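Rinsing, Drying and Patching a Surf Wetsuit at Home

Most wetsuits fail at the seams and the knees, and most of that damage starts between sessions. The steps below apply to neoprene suits from 2 mm to 5 mm, and to boots and gloves of the same material. 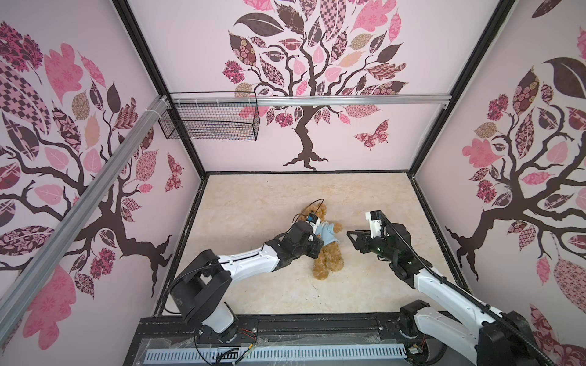

Rinse the suit in fresh water the same day it was used. Cool or lukewarm water is fine. Hot water softens the glue in the seams and takes stretch out of the panels. A bathtub filled to a hand's depth works better than a shower head: the suit can be pushed under, squeezed and turned over. Do the outside first, turn it inside out, change the water and do the inside.

Once every 10 sessions, add a wetsuit shampoo. Dish soap and laundry detergent leave residue in the lining. Bleach and fabric softener should not go near it. For smell, soak for half an hour in the shampoo solution, then rinse until the water stops foaming.

Zippers

Work the slider up and down under running water to flush out sand. When dry, run a wax stick along the teeth, two passes per side. Oil collects grit. A back zipper should be stored closed to the last inch, with the pull cord lying flat.

Drying

Fold the suit at the waist over a thick hanger or a length of plastic drainpipe. Hanging it by the shoulders while full of water stretches the neck. Dry it inside out first, in shade with moving air. A garage with the door open is enough. Turn it when the lining feels dry to the back of the hand. In May, in a mild coastal climate, a 3 mm suit takes overnight for the first side and until late afternoon for the second. Direct sun hardens the outer skin, and a radiator or tumble dryer will ruin the suit.

Boots dry faster upside down on two lengths of dowel set in a board. Stuffing them with newspaper works if the paper is changed once.

Patching a small tear

You need neoprene cement, a small stiff brush, masking tape and rubbing alcohol.

1. Wait until the suit is fully dry. Cement will not hold on damp foam.
2. Wipe both faces of the tear with alcohol and let it evaporate.
3. Mask the fabric on either side, leaving a narrow margin.
4. Hold the tear open and brush a thin coat on each face. Wait five minutes.
5. Apply a second thin coat. Wait until it is tacky and no longer strings, usually ten minutes.
6. Press the faces together from one end to the other, without stretching. Pull the tape.
7. Leave it flat for 24 hours before use.

A fingernail cut in smooth-skin neoprene needs one coat only. Tears longer than two inches, or any on a seam, should also be stitched. Use nylon thread and a curved needle, and go through half the thickness of the foam so that the stitches do not leak.

If the edges have gone ragged, trim them with a new blade before step 2. 400-grit paper, used lightly, will take off old cement.

Storage

Lay the suit flat or hang it on a wide hanger away from gasoline, solvents and car exhaust. Creases left in for a winter become permanent. Check the knees and underarms before the first session of the next season.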